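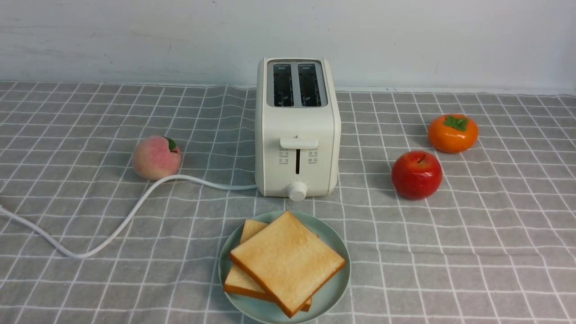 Home | Tickets | Datasets | Docs | Sign in

Ticket 885: Toaster task, lever press fails after policy update
Opened by Haddad lab, 16 Apr 2026

Problem. We train the Kastgate policy on the toaster task with 73 demonstrations. The first part is good: the policy picks up the upper slice and puts it in a slot. After this it should push down the lever, but it stops a little above the lever and stays there until the time limit. In the last test it finished 15 of 38 trials. The older checkpoint from December did not have this problem.

What I checked:
- Joint calibration. I repeated it, no change.
- Camera exposure. The lever is white on a white body, so I suspected low contrast. With lower exposure the result is the same.
- Fruit on the table. I removed the apple and the persimmon for a few trials. No difference.
- Action chunk length. With shorter chunks the arm goes lower, but it still does not press.

Reply from Clikgate support: Please compare the timestamps of the gripper signal and the head camera in your training files.

Update. I compared them. In the newer demonstrations the gripper signal is late, so the model learns to wait at the wrong height. I aligned the files with the Warar script and training is running again. Please keep the ticket open until I can repeat the full test with the same start positions.

Status: waiting for customer

We use cookies to keep you signed in. Accept | Settings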